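Comparing Two Finger Types for Passing Small Objects Between Two Arms

Project report, Group 4
Roxana Quintero, Fadi Hakim, Elie Sleiman
Supervisor: Issa Akl
Submitted 28/09/2019

1. Background

Our project was part of the second-year automation course. Each group was given the same two-arm cell and a choice of topics. We picked handovers, where one arm picks up an object and passes it to the other without putting it down in between. Last year's group (report by Fadi Khasawneh and others, kept in the lab folder under Geltwood) got single-arm picking to work well but ran out of time before trying handovers. Their notes on homing the arms saved us a lot of work and we used their calibration script with small changes.

The question we set ourselves was simple. Does the shape of the fingers matter more than the closing speed when a small object goes from one gripper to the other? We expected speed to matter more. The results did not agree with us.

2. Equipment

Both arms are mounted on the front rail of the cell and reach in over the tabletop. They are the same model, so the joint limits and the reach are the same on each side. The controllers sit below the bases. We ran everything from one lab PC using a program we called Benach, which sends a list of joint positions to both arms and waits for each arm to report that it has arrived.

We tested two sets of fingers:

Set A, flat. Straight fingers with a smooth inner face. These came with the cell.

Set B, curved. Fingers with a shallow curve on the inside, printed by us from a drawing that Elie made. It took three versions to get a pair that closed evenly. The first version was too thick at the base and stopped the gripper from opening all the way. The second bent when the motor reached full current.

Finger changes took longer than planned. The screws are small and the cables have to be moved out of the way each time, so we did all the trials for one set before changing to the other.

3. Method

A trial started with the object in a fixed spot on the table. The giving arm picked it up, moved to the meeting point, and stopped. The receiving arm came in, closed, and waited half a second. Then the giving arm opened and backed away. A trial counted as good if the receiving arm still held the object after moving back to its rest position.

We wrote down every failure under one of these headings:

Dropped at release
Pushed out by the receiving gripper
Fingers touched before closing
Other

The last heading was used mostly for lost connections and for one afternoon when the left base had a loose screw. Those trials were taken out and run again.

The meeting point is above the middle of the table, toward the back. We first had it lower and closer to the rail, but at that position the elbows were bent so far that small errors in the base joint became large errors at the fingertips. Moving the meeting point up and back fixed most of this. 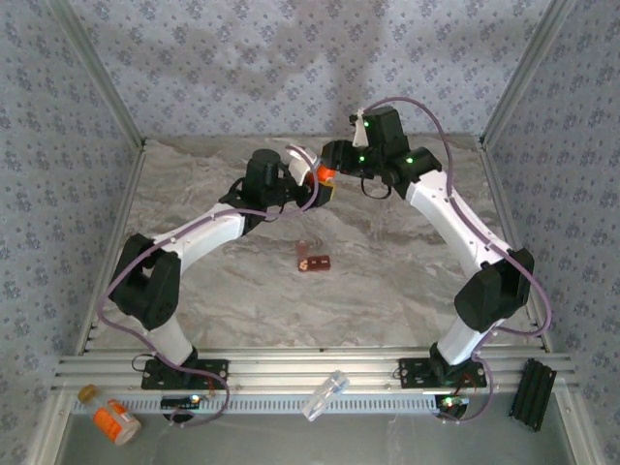 Figure 1. Both arms at the meeting point, with the orange object between the two grippers.

The cables needed attention as well. They have to be long enough for the wrist to turn, and a long cable makes a loop that can catch on the other arm. Fadi Hakim changed the order of the moves so that the receiving arm turns its wrist before it comes in. After that we had no more snags, but each trial took longer.

4. Results

We ran 241 trials that counted. Of these, 150 were with the flat fingers and 91 with the curved ones. The numbers are uneven because the final curved pair was ready late. Overall, 159 trials were good.

The flat fingers failed most often at release. When the giving arm opened, the object tended to turn in the receiving gripper and slide out. Closing more slowly helped a little on some days and made no difference on others, and we could not find a pattern.

The curved fingers rarely dropped anything at release. Their problem was at the approach. They take up more room, and if the receiving arm came in even slightly low the two sets of fingers touched before closing. Once we raised the approach path, most of these failures went away.

We also tried closing speed by itself with the curved fingers, using the slowest and the fastest settings in 30 of the trials. We saw no clear difference, although that is a small number and we would not lean on it.

5. Problems and limits

The object was always placed by hand. We used a tape mark, but the angle was never exactly the same.

Neither gripper can measure force. We used motor current in its place, and the reading jumps around a lot when the fingers first make contact. Roxana tried averaging it over several readings, which made it steadier but too slow to stop the motor in time. We went back to a fixed closing position.

We did not mix the sets, with flat fingers on one arm and curved on the other. Issa Akl suggested this at our second review and we think it is the most useful thing to try next. The giving arm could use the flat pair, which needs less room, and the receiving arm the curved pair, which holds better.

6. Next steps

The cell is booked for us again in October. We plan to run the mixed set first – same object, same meeting point – and then repeat the speed trials with a larger number of runs. Elie is also drawing a shorter curved finger. The Benach program, the finger drawings and the full trial log are in the shared folder for the next group, along with a list of screw sizes.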